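Datasets > Household > Textile Care Labels > README

Category: Home and Laundry, Open Data

# Luvisia Care Label Set

Luvisia is a table of care instructions copied from the sewn-in labels of household textiles: sheets, pillowcases, blankets, towels, curtains and table linen. Clothing is not included. The set has 772 rows, one per label. It was put together to compare what makers tell people to do with the same kind of fabric, and to see how often the symbols on a label disagree with the words printed next to them.

## Files

- `labels.csv` - the main table, one row per label
- `symbols.csv` - the list of symbol codes used in the main table
- `mismatch.csv` - the 191 labels where symbols and words give different instructions
- `CHANGES.txt` - edits since the first release

All files are UTF-8 with commas as separators. Fields that contain a comma are quoted.

## Columns in labels.csv

- `id` - a number, not reused after a row is deleted
- `item` - type of item, from a fixed list
- `fiber` - fiber content as printed, in the label's own order
- `wash_max_c` - highest wash temperature in Celsius, blank if not given
- `dry` - symbol code for drying
- `iron` - symbol code for ironing
- `bleach` - symbol code for bleaching
- `text` - printed words, with spelling left alone
- `lang` - language or languages of the printed words
- `source` - `gredberg`, `zusitz` or `other`

Source names refer to the two towns where most of the labels were read. Gredberg gave 566 rows. The rest are from Zusitz, apart from a handful sent in by mail with a clear copy of both sides of the label.

## How items were typed

The `item` column follows how a thing is used in the home. A cotton square sold as a tablecloth but kept on a bed is entered as `bedcover`, and the trade name goes in the notes. 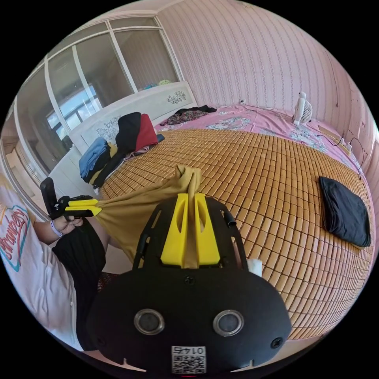

Bedding makes up the largest group and was the hardest to sort. Blankets, throws and bedcovers overlap, and makers use the words loosely. A woven bamboo sleeping mat like the one on this bed is typed as `mat`, while the mustard-yellow cloth held over it would need its label read before it could go under anything but `unsorted`. Color was never used to decide the type. Mattress pads are under `protector` whether or not they are waterproof.

## Blank fields and odd values

A blank means the label says nothing on the point. The code `X` means the label says something but it could not be read, usually from fading. Please do not merge the two - an early version did, and the drying figures came out wrong.

Temperatures printed only in Fahrenheit were converted and rounded to the nearest whole degree. Labels that say "warm" or "cool" with no number have a blank in `wash_max_c` and the word kept in `text`.

## Known problems

Towels are thin on the ground in the Zusitz rows. Wool blankets are mostly older and many have no symbols at all. Two-sided labels entered before April may have the back missing; these are marked `one_side` in the notes.

The Matos spelling checker was run over `text` once and its changes were then undone, but a few may have slipped through. If a word looks too tidy for the label it came from, report the row id.

## Use

Free to copy and change with credit to the Luvisia Care Label Set. The table records what labels say and has not been tested against real washing, so don't treat it as laundry advice.

Last edited 14th July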